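News > Community > Remembrance

Packed hall hears the life of Liam Ó Flaithearta, 12 voices at a time

What a night at Plindelside! Every chair was taken well before seven for the February remembrance evening, and people were still coming in with folding stools under their arms when Bernadette Ó Ceallaigh stood up to read the first page about her late uncle, Liam Ó Flaithearta.

Liam spent most of his working life at the Cronin bakery, where he started on the night shift at 16 and ended up running the whole floor. He also sang, fished, coached girls' handball, and wrote letters to just about everyone he ever met. The family found 2,397 replies in his attic, sorted by town and tied with bakery string (he never threw a piece of it away), and it was those letters that gave Bernadette the idea of letting other people tell his story.

So 12 of them did, each reading a page they had written themselves. Diarmuid Moriarty remembered a fishing trip on Fludness Lake that produced one perch and a lifetime of arguments over who caught it. Úna Mulligan, who played on Liam's first handball team, read hers with the old team jersey over her coat and got the biggest cheer of the evening.

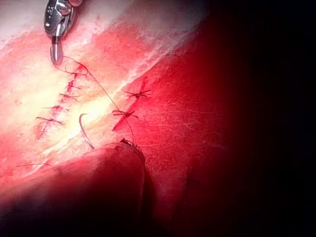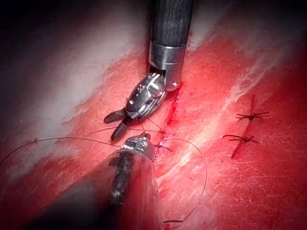

2 min read

The part I keep thinking about came near the end, when Oisín Foley played a tape of Liam singing in his own kitchen. You could hear the kettle start up halfway through the second verse, and Liam just sang louder! Half the room joined in on the chorus, and his sister Nora, now 91, knew a verse that even the family had never heard.

All 12 pages are going into a small book, along with 224 of the letters and a handful of recipes from the bakery, including the caraway loaf that people were asking about all through the coffee break. Hollasik, the print shop on the corner, is setting the type at no charge. The collection at the door came to $2,110, and the family is giving all of it to the girls' handball club for new goals and a second set of jerseys.

Bernadette would love more stories for the book, long or short, and she is happy to write them down for anyone who would sooner talk than type. Pages can be left at the front desk at Plindelside until the end of the month. She is also trying to identify a woman named Peg who wrote to Liam every spring from a boarding house near Fludness and signed off with a line of music. If you know the tune, she wants to hear it.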